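12th February
By the Fiction Desk

Home Stories Serials Archive Submit Contact

The Open Day at Mustthorpe

The inspector from Gorkik arrived at the Mustthorpe building with a form and a pen that clipped to it. The form had a line for the name of the unit, which was Retamal, and a line for the task, which was dishes. She filled in both while the guide was still explaining the parking.

Grasto held its open day in the kitchen. The other visitors had been told to stay behind a strip of tape and to keep their phones silent. The guide read from a card. Retamal had been trained on 2000 recorded loads. It used one policy for both arms. It would work at its own pace, and the pace was not adjustable from the visitors' side of the tape.

The inspector wrote down "2000 loads" and, after it, "source?"
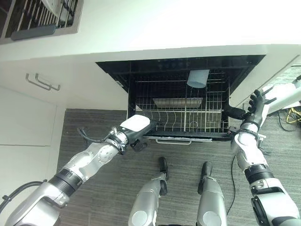 She had seen eleven kitchens like it that year, and in most of them the operator stood too close. At Mustthorpe the operator sat in the next room with the door open and a hand near the stop button. She gave that a check mark. Under "remarks" she wrote that the hand was visible from the tape.

A man beside her asked if it could do laundry. The guide turned the card over, found nothing on the back, and said the open day covered dishes.

The log was on a shelf by the entrance, printed and bound. Visitors were allowed to read it. Run 241 had been stopped after a cup was placed upside down on another cup. The entry gave the time, the joint angles and the word "resolved." It did not say who had lifted the top cup off. She turned several pages in each direction and found the same word at the foot of every entry, in the same type.

"Who resolves them?" she asked.

"The system closes the entry," the guide said.

"After what?"

The guide said that he would find out – he wrote it on the card.
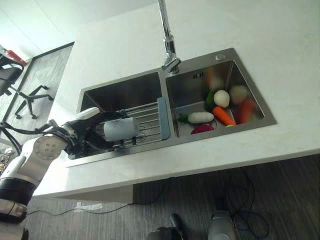

Retamal at the sink, holding a white cup over the dish rack.

There was a break for coffee. The cups were paper. The inspector drank hers standing up and went through the second page of the form, which dealt with noise, floor load and the width of the exits. She had measured the exits on the way in. The building dated from 1944 and had been put up for some other purpose, and the doors were wider than they needed to be.

When the visitors came back to the tape, the guide had a different card. He announced that the floor was open. 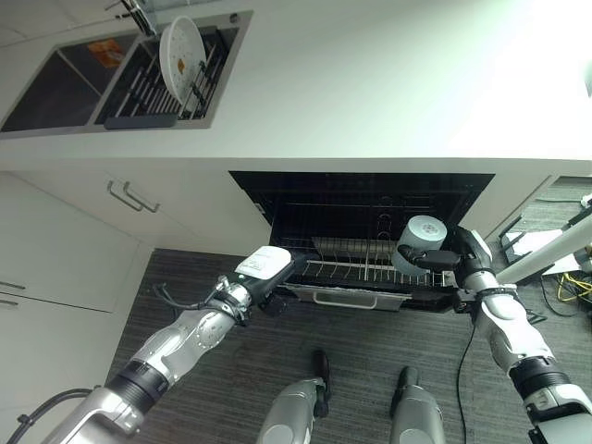 "What does it do when it drops something?"

"It stops, opens both hands and waits for the operator to release it."

The inspector wrote that down word for word. She asked how long it would wait. The guide looked toward the next room, and the operator called back that there was no limit set. It had once waited from the end of one shift to the start of the next. The log had that one too, closed the same way.

She found the entry. The wait was given in seconds. She divided by 3600 in the margin of the form, checked the division, and drew a box around the result. In the box under it she had to choose between "pass" and "return visit." She wrote April.

Recent stories
The Weighbridge
Notes on a Borrowed Ladder
Second Shift at the Salt Works
A Correction to the Tide Tables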